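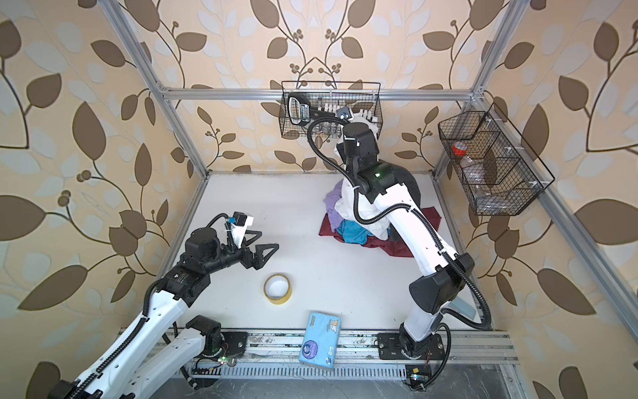
Leaf-print wallpaper in brown and cream, with berries, behind a silver metal frame.

The money in Mindley's council race

The two candidates for the Mindley ward have spent the spring eating. Between the start of March and the end of April they sat through 12 fund-raising dinners between them, most in function rooms within sight of Stultport harbour, and none in Mindley itself.

The ward has never been an expensive one to fight. Leaflets, a few boards and the hire of a hall used to cover it. This year the sitting member faces a challenger who wants the Brurnerthorpe road closed to lorries, and both camps have gone looking for cash outside the ward boundary.

The challenger's biggest night was at the Radebe Rooms, where tickets cost £50 and the bar stayed open past eleven. Guests got soup, lamb and a speech that ran to twenty minutes. A local band played two sets. The campaign's published return lists £1,214 raised once the room and the food had been paid for.

The sitting member's supporters prefer lunches. Theirs are smaller and dearer, and the guest lists lean towards haulage and property. Her agent says every donation has been declared on time. The return bears that out, though four of the donors give addresses in Brurnerthorpe, where the lorries would go if the road stayed open.

In Mindley the dinners have caused some irritation. At the bus shelter on Chapel Street, people waiting for the 8.15 mostly wanted to talk about the surgery, which has lost its Saturday hours. One woman had received five leaflets from one side and six from the other. She had not been asked to a dinner and said she would not have gone.

Both candidates say they will publish full accounts before polling. Neither will agree to a spending cap below the legal limit. The challenger offered one in February, then dropped it when the Radebe Rooms booking came through.

There is one more dinner to come, at Stultport Golf Club. Tickets are still available.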